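Naledi Matlala
Short thread on humidity and tabletops. I get the same three questions every June, so I am putting the answers in one place.

1/ Wood moves across the grain. Movement along the grain is small enough to ignore on furniture. A top that gets wider in summer is behaving normally.

2/ The amount depends on species, how the boards were sawn, and the change in moisture content. Flat-sawn boards move more than quarter-sawn boards of the same species. Finish slows the exchange of moisture. It does not stop it.
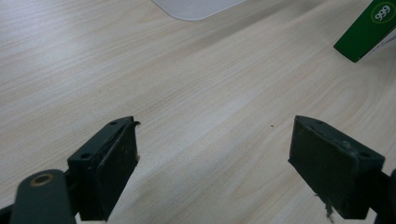

3/ My shop in Rostorham sits at 65 percent relative humidity in June and 29 percent once the heat is on. I log it every Thursday, same sensor, same shelf. If your swing is smaller, your gaps can be smaller.

4/ Fixing the top: round screw holes in the apron will split a wide panel sooner or later. Use slotted holes, figure-eight fasteners or wooden buttons. Leave the button 3 mm short of the bottom of its groove on the side where the top will grow.

5/ Breadboard ends: glue the center tenon only. Pin the outer ones through elongated holes. Anathi Oosthuizen glued one full length as a test and it cracked in the first heating season.

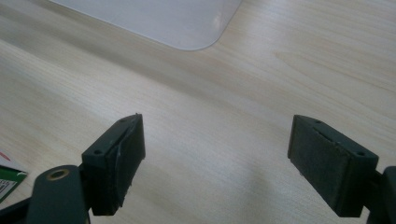 6/ Finish both faces with the same number of coats. A bare underside takes on moisture faster than the top face and the panel cups.

7/ Let new stock sit in the room, stickered, before you plane it. Check it with a meter until two readings a week apart match. The Kekana boards I bought in spring are still drifting, so they stay on the rack.

8/ Veneer over a stable core is a different case and most of this does not apply. Separate thread when I have the numbers.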